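Tegwen Lewis and Knut Strobel
9 Oct 2020

3.2 How long people keep a sofa

We had expected, when we began knocking on doors in Pralby, that people would talk to us mostly about price. They did talk about price, and kindly made us a good deal of coffee while they did, but what they came back to again and again was who had sat where. Of the 187 households that let us in, a good many could name a favorite seat for every member of the family - the dog included.

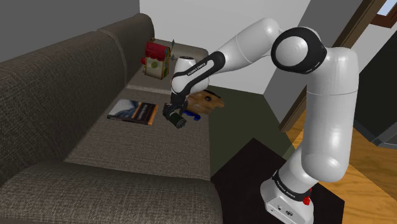 Figure 2. A gray fabric sofa.

The same attachment showed up in Drivthorpe, though people there were a little shyer in saying so. One retired couple had moved house 5 times with the same sofa and had it re-covered twice, and they told us, rather proudly, that the second re-covering cost more than a new one would have. We heard stories like this often enough that we added a question on repairs in September, and we only wish we had thought of it sooner! Answers to it are taken up in Section 4, together with those on hand-me-downs.

Contact: Tegwen Lewis, Skalluren | © 2020 the authors | Back to top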